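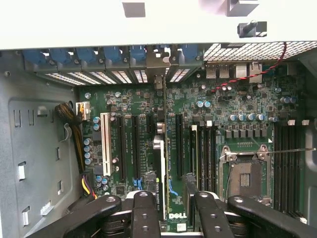
One buyer wrote to us that opening the side panel took less time than finding a free wall socket, and that no screwdriver was needed for the expansion cards. We hear this often from small offices which buy the Stukis 700 refurbished tower and want to change a part or two by themselves.

The Stukis 700 is a used business desktop which Mirkus cleans, tests and sells with a new thermal compound on the processor. The blue parts inside are the ones made for your fingers: the latches over the expansion slots and the caddy that carries the hard disk. If a part is not blue, please check the guide before you pull on it.

The graphics card is an NVIDIA Quadro K420. It is a modest card, good for drawings, office work and older design programs. It is not a card for new games, and we prefer to tell this before the order. Beside it there are more slots, both PCI Express and one older PCI, so a customer who still depends on an old interface card can keep it in service.

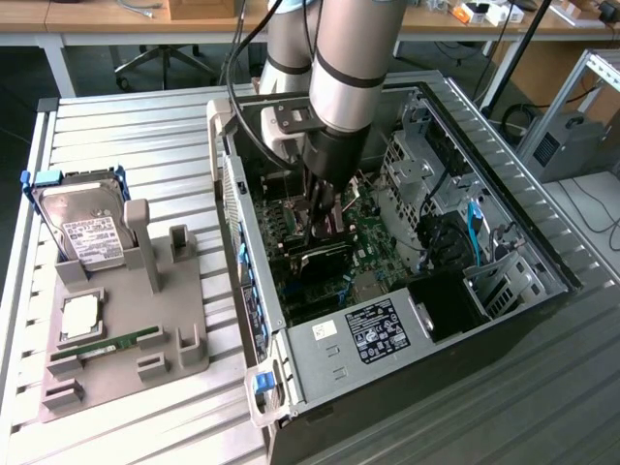

For storage, the tower takes a 3.5-inch disk in a plastic caddy. The caddy holds the disk by its sides and goes into the metal cage – press the two tabs, slide it in, and connect the data and power cables. We advise to lay the computer on its side for this work, with the power cord removed.

Memory can be extended too. Please write us which modules you already have, as mixed sets sometimes start and sometimes do not.

In the box: the tower, a power cord and a printed guide of 14 pages. Keyboard, mouse and monitor are sold separately. The order code is ST-606. Orders received before Sunday evening are packed at the beginning of the week, and you have 7 days to return the computer if it does not fit your desk or your needs. Spare caddies can be added to the same order.

Contact Mirkus | Shipping and returns | © Mirkus, all rights reserved | Back to top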